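Lerkeo Makers' Newsletter, October 27, 2023

What the second bench would cost us

Thank you to everyone who wrote in about the equipment plan — we read every note, even the long ones! The short version is that we have 4,000 set aside for the year, and we'd like to settle how to spend it before the December order goes to Timport. The arms we already own are staying. What we need are the dull things that keep them running, meaning spare gripper fingers, longer cables and a proper lamp for the second bench. Fingers come in packs of 25 at 400 a pack, and the cable set from Mosness was quoted at 504 with shipping (a bit more than we hoped, but they do answer the phone). Please also leave room for groceries, which go on the same budget line and add up faster than you'd think. 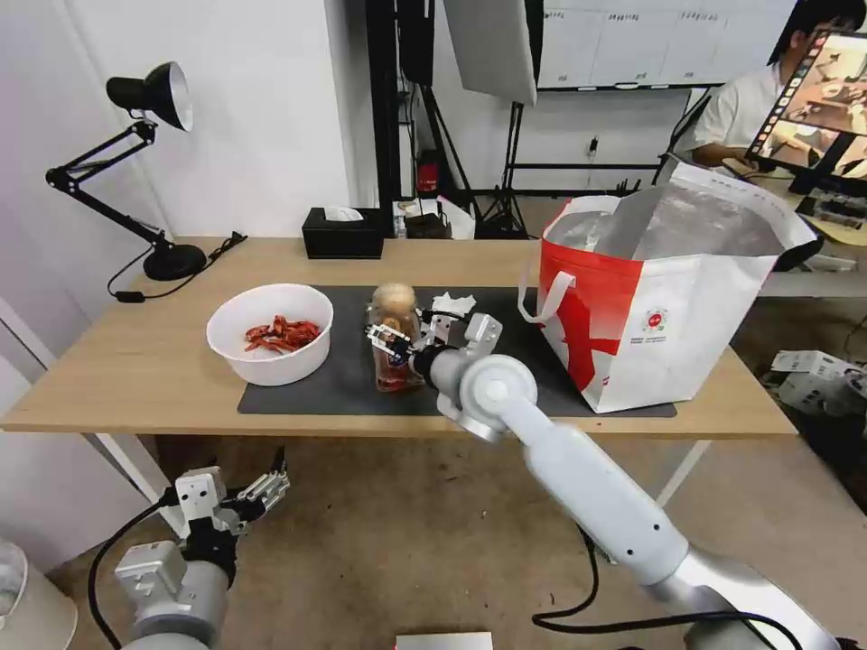
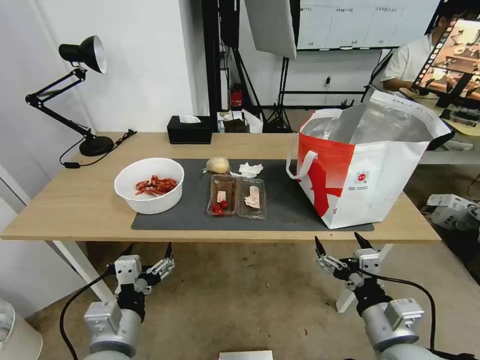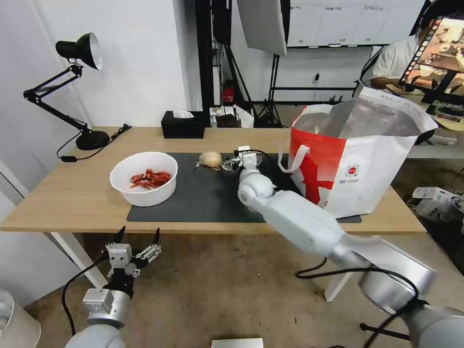 Grocery work at the bench, with the dried chilies in their white bowl each time.

Can we put off the cables until next year?
We'd rather not, as the Mosness quote runs out at the end of December and the second bench can't be set up without them. The lamp could wait if money gets tight.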